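Bringing the bottles back: my project on deposit schemes in Stimesbridge

7 min read
18 shares | 2 comments

I picked returnable bottles for my project because my gran's shed is full of them. She grew up in the days when you took your empties back to the shop and got a few pence for each one, and she still can't bring herself to put glass in a bin. So when our tutor said we could choose any topic to do with waste and local shops, I knew straight away what mine would be (everyone else did plastic bags).

My question was simple enough. If a shop in Stimesbridge started paying people to bring glass bottles back, would they do it, and what would get in the way?

How I went about it

There used to be a soft drinks works here called Benkirane, down by the canal, and it ran its own deposit scheme until it closed. I started in the library with the old local papers and found loads of adverts for it, which was brilliant, although it took me ages to learn how to work the film reader! The bottles had the name pressed into the glass and you could hand them in at any grocer in town. Children used to go round the park after a fair and collect the ones people had left behind.

After that I wrote a short survey and put 600 copies through doors in the streets near college during December. I won't do that again in December. People's hallways are full of cards and takeaway menus and I think a lot of my forms went straight out with the wrapping paper. I also stood outside the Lumomholm food shop on 2 mornings with a clipboard and talked to people as they came out, and I got far better answers that way. People like talking about bottles, especially older people, and one lady missed her bus telling me about ginger beer.

The last bit was a visit to Ustum, the small refill shop on the high street. They sell milk and apple juice in glass and charge a deposit on both, so they've got first-hand experience of the thing I was asking about. They let me sit behind the till for an afternoon and ask whatever I liked.

What happens to an empty

I'd never thought about how many times a returned bottle gets picked up and put down. The customer carries it in, the shop takes it and checks it for chips, it goes in a crate, the crate goes on a van, and then somebody at the other end takes it out again to be washed. At Ustum they told me the crates cause more bother than the bottles do. They're heavy when full, they have to match the bottle size or everything rattles, and they take up the same space in the back room whether there's anything in them or not.
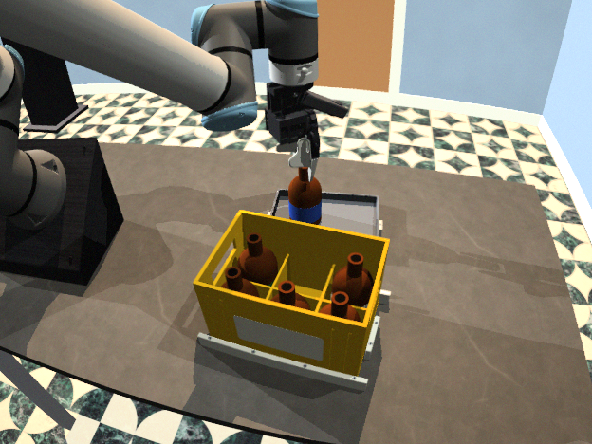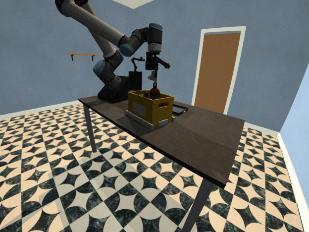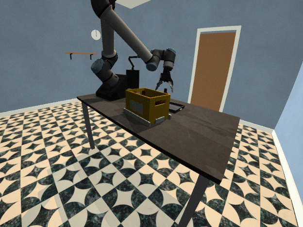

What people told me

Nearly everyone I spoke to liked the idea. That sounds like a great result, but liking an idea when a student with cold hands asks you about it is pretty easy, so I tried to ask what they would really do with an empty on a wet morning. The answers got a lot more mixed after that!

The biggest worry was carrying. Glass is heavy, and people who walk or take the bus to the shops said they'd forget, or they'd let the bottles pile up at home until it became a job. People with cars didn't mind so much. A few said they'd only bother if every shop took them, as in the Benkirane days, and I think they've got a point. Ustum only takes back its own bottles, and the staff spend a fair bit of time explaining that to people who've turned up with a bag of other ones.

Money mattered less than I expected. Some people said they'd rather the deposit went to a charity box than have to queue for it. Others wanted it taken off their shopping, and one man wanted it in coins, in his hand, "like it used to be".

The other thing that came up was smell. If you don't rinse a milk bottle you soon know about it, and Ustum have a sign up asking people nicely. They said most do.

What I'd do differently

My survey was too long and I asked two questions that were really the same question. I should have tried it on my family first. I'd also like to have spoken to whoever does the washing, as I only heard about that part second-hand and it's probably where most of the cost is.

I also wish I'd found someone who worked at Benkirane. I put a card up in the library and had one phone call, but it was from a man who wanted to sell me a crate. (I did go and look at it. It was lovely, and more than I could afford.)

If I carry this on next year I'd like to look at whether a few shops could share one kind of bottle, and ask Lumomholm if they'd think about a collection point by the door. Gran has already offered the contents of her shed to get it started.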